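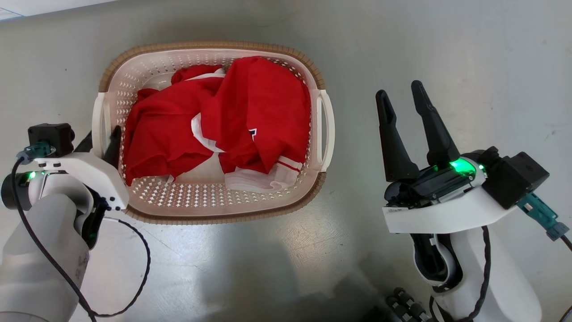

I've been swimming at Rikbridge baths since last April and I still haven't worked out what to do about towels. When I started I took the big bath sheet from home, which weighed more than my shoes and was still damp two days later in the bottom of my bag (you can imagine the smell). Everything red gets washed together in our house, so a heap of bright red things with white trim in the white basket, the one with the little diamond holes, is a normal sight on the floor, and my old club kit has turned a few innocent towels pink over the years. So no more white towels for me!

Lesego Steyn swears by those thin travel ones that fold up to nothing. I borrowed hers and it was like drying myself with a raincoat, but I was dressed and out in 4 minutes, so fair enough.

The swimming itself is going well, thanks for asking. I managed 700 metres this week without hanging on the end and pretending to fix my goggles. Nokuthula Ntuli, who goes up and down the next lane like a ferry, told me to breathe out more under the water, and I felt daft for not trying it sooner. I'd like to get to 100 lengths by summer. If anyone has a towel they love, please tell me in the comments.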